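Chapter 7
What the Planner Thinks It Knows

Before you read this chapter, write down what you would need to know to move a block from one side of a table to the other. Most students list the position of the block, the position of the hand, and the place where the block should end up. Keep the list. By the end of Section 7.3 it should be a good deal longer, and you should trust most of the entries less.

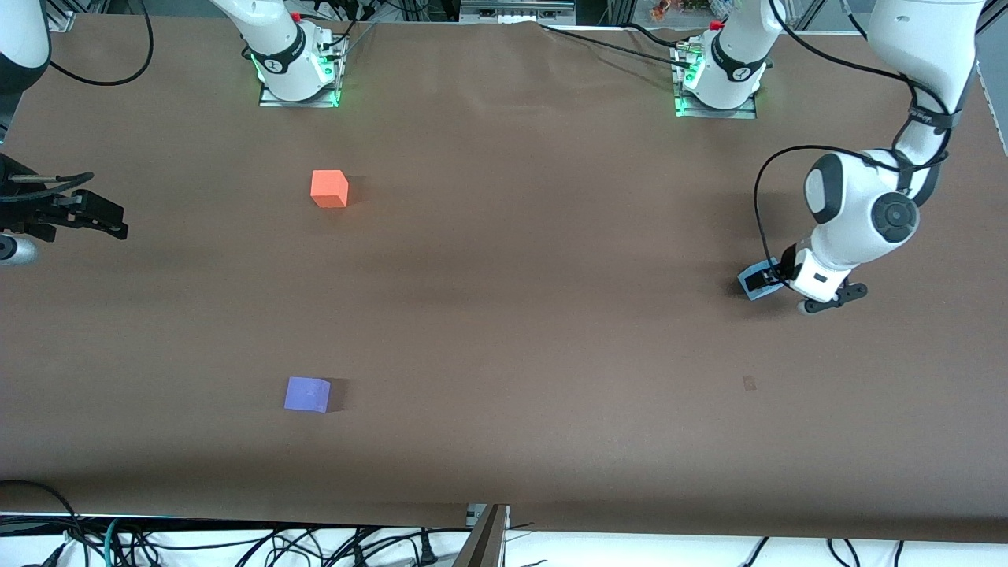 Figure 7.1. Two arms at a papered table, seen from a fixed camera. An orange cube and a purple-blue cube rest on the paper; a light-blue block is at the gripper on the right.
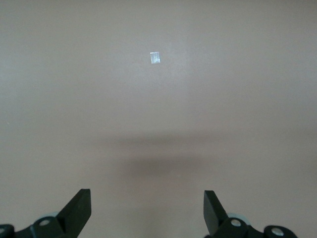
Figure 7.2. A view from a camera at the wrist, looking past the open fingers.

7.1 Two Cameras, Two Stories

Software that handles objects usually keeps what is called a world model: a list of things, where they are, and sometimes how they are turned. The planner reads the list. It does not read the table. This is a simple point, and a surprising number of bad systems have been built by people who would have agreed with it if asked.

Consider what a detector has to do with Figure 7.1. The two cubes on the paper are the easy part. They stand apart from each other, their colors differ from the table's, and the brown paper gives them a plain background. The light-blue block is harder. It sits at an angle against the black gripper, and a detector trained on blocks lying flat may report it as resting on the table, or may not report it at all. Is it held? From one still picture you can say that it is pressed against the side of the gripper. You can't say how firmly, or whether it will stay there when the arm moves. A program that writes HELD = TRUE on the strength of this picture has made a guess and thrown away the fact that it was a guess.

There is also a small dark brown mark on the paper below that block. A person ignores it. A detector with a low threshold may well put it in the list as an object, and the planner will then route the arm around a stain.

The wrist view has its own traps. Its only loose item is a small, pale, translucent piece near the top, far beyond the fingertips. The strongest dark shape on the tabletop is a shadow. A method that looks for dark regions against a light surface will find the shadow first and may miss the pale piece altogether. The shadow has soft edges, and you may be tempted to filter it out on that basis. Try it, then move a lamp and try it again.

7.2 The Trouble with Confidence Scores

Vendors and research papers alike will offer you a number. In the running case for this part of the book, the Gandmont sorting cell, the team bought a perception package called Tultow that attached a confidence score to every detection. The sales material promised 95 percent accuracy. Evdokia Sarantis, who had to write the planner that consumed those detections, asked what the number was a percentage of. It took until February to get an answer: 500 test pictures, all of them supplied by the vendor, all under the same lights.

Her own test used 1,293 pictures from the cell itself. In 124 of them, at least one object was missing, misplaced, or invented. You can work out the rate for yourself, and you will see that it falls short of the brochure. The rate was the lesser problem. When she sorted the failures by score, many of the wrong detections had scored as high as the right ones. The planner's rule, "act if confidence is above the threshold," was filtering very little.

Be careful about what this shows. It doesn't show that scores are useless, and it doesn't show that Tultow was worse than its rivals, which were never tested. It shows that a score is a claim made by one program about its own output, and that someone has to check it against the place where the program will run. The two figures at the start of this chapter come from a single setup, and a detector tuned to one of those views has no special right to be believed about the other.

7.3 What to Store

We will build a small world model in four steps, using a plain table of records. The toolkit is Asent, introduced in Chapter 3, but nothing here depends on it.

Each record will carry:

a label, such as "orange cube"
a position, with an estimate of how wrong it may be
the camera that produced it
the time it was last seen
a status of seen, remembered, or assumed

The last field is the one students leave out. An object hidden behind an arm hasn't gone anywhere, so deleting its record is a mistake. Keeping the record unchanged is also a mistake, because the arm may have pushed the object while blocking the view. Marking it "remembered" lets the planner decide how much risk to accept. Kevin Ó Flaithearta's objection to this scheme, which we take up in Section 7.5, is that planners given such a field tend to ignore it. He has a point, and our answer to him is only partly satisfying.

Exercise 7.1. Take the list you made at the start of the chapter. Beside each entry, write which program would supply it and how you would find out if it were wrong.

Exercise 7.2. Write a rule that separates a stain from a flat object using a single overhead picture. Then describe a flat object that defeats your rule.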